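Stories > Short Fiction > The Bean Year
Last updated August 6, 2020

The Bean Year
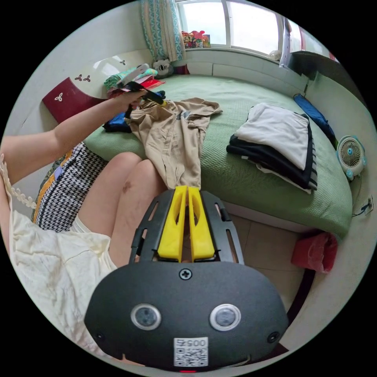 Zanele Ngcobo thought the beans should go in along the south fence, all of them, in one glorious wall, and she'd said so twice before I had even gotten the gate closed behind me.

"All of them?" I said.

"All of them! How many did the seed swap send?"

I had the envelope in my jacket. On the front somebody at the swap had penciled 482, and I believed it, because the thing was as fat as a sandwich. Speckled ones, cream ones, a few so dark purple they looked like beetles. I poured a handful into her palm and she laughed out loud. I loved that laugh. It was the reason I'd signed up for the Cotden Street Garden in the first place, if you want to know. I'd been walking by on the far sidewalk with a headache and a bag of groceries, and I heard that laugh come over the fence, and I crossed the road.

That had been in spring. I didn't know a weed from a carrot. My first morning I pulled up an entire row of baby carrots, in fact, and lined them up on the path very proudly, like a cat bringing in mice. Zanele looked at them for a good long while and then showed me how to rinse one under the tap and eat it, tops and all. It was the size of a matchstick and it tasted wonderful.

Now it was bean time and I had opinions.

"What about Thulani's squash?" I said. "He's got his heart set on that fence."

"Thulani Pillay has had that fence for 4 summers."

"He'll sulk."

"He sulks beautifully," she said. "Go and ask him."

I found him down by the compost, turning the pile with the long fork, steam coming off it in the early cool. (I have never gotten over the steam. You put in potato peels and old lettuce and it makes its own heat, like a sleeping animal!) He listened to the whole plan with his chin on the handle.

"A wall," he said.

"A wall of beans. You could walk along it picking."

"And my squash?"

I hadn't thought that far. I looked around for somewhere to put a squash, and there was the old corner behind the shed, all brambles and bindweed, where the Mokoena greenhouse used to stand before the big wind took it.

"There," I said. "I'll clear it myself."

He looked at the brambles, and then at my arms, and he smiled for the first time since the frost.

It took me nine mornings. I wore out one pair of gloves and borrowed another. There were roots in there as thick as my wrist, and under the roots was glass, so I went slowly with a bucket beside me, and under the glass was the blackest, softest soil I have ever put my hands in. I yelled so loud that people came running from the herb beds. Thulani crumbled some between his fingers and smelled it and didn't say a word, just went straight off to fetch his seedlings.

Meanwhile the beans went in. We strung the fence with green twine from the Talleo Hardware sale bin, and Zanele pushed the seeds down with her thumb, up to the first knuckle, humming. I came behind with the can. When we got to the end of the row there were 63 left over, so we planted those too, up the shed, up the gatepost, up the leg of the bench.

Oh, and they grew! I had no idea anything grew like that. I'd go home at night and come back in the morning and they'd have hold of something new. By July they were over the top of the fence and hanging down the street side, red flowers and all, and folks waiting for the Kundell bus started picking the low ones. Zanele hung a paper bag on a nail for them to use.

In August we ate beans with garlic and beans with tomatoes and beans cold out of a jar. Thulani's squash came rolling out from behind the shed like a slow orange flood, and he took to sitting beside it in the evenings on an upturned crate.

I was picking along the wall one of those evenings, late, with the light going, when a woman stopped on the other side. I could only see pieces of her through the leaves. She had shopping bags. Zanele was over at the tap telling Thulani something about his feet, and she laughed, that same big laugh, and the woman put her bags down on the sidewalk.

"Is this place open?" she said.

"Come around by the gate," I told her. "Watch the beans."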